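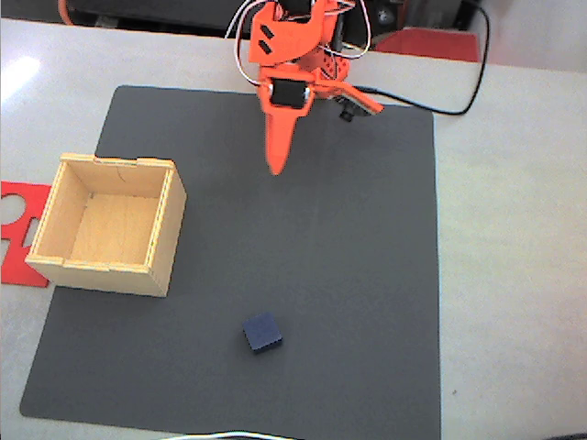
Page last changed: June, 14:20

Ticket: Skirkeck arm kit, jaw drifts open during pick and place
Product: Skirkeck desktop arm, orange printed parts, supplied by Dramska
Status: open, waiting on part

Reported fault
Customer runs the standard cube-to-box task on the grey mat. The arm reaches the cube and closes, but lets go on the way to the wooden box. Started after roughly 400 cycles. Calibration had been run twice before the ticket was raised.

Checks so far
Power supply swapped for a known good one. No change.
Servo wires reseated at both ends. The white leads hang in loops either side of the arm, so we asked for a slow sweep by hand to see if they pull tight. They don't.
Gripper speed cut to 60 per cent in Purinitz. Drops went down but did not stop.
Servo 6 (jaw) reports a position error after closing. The other servos read normal.
Jaw horn screw found slack. Tightened, error came back within the hour.

Current view
Worn spline on the jaw horn. Same symptom as the Gittins batch 2 horns. Replacement requested under warranty.

Until it arrives
Keep the speed at 60 per cent and don't raise the torque limit. Log any further drops here with the servo 6 reading.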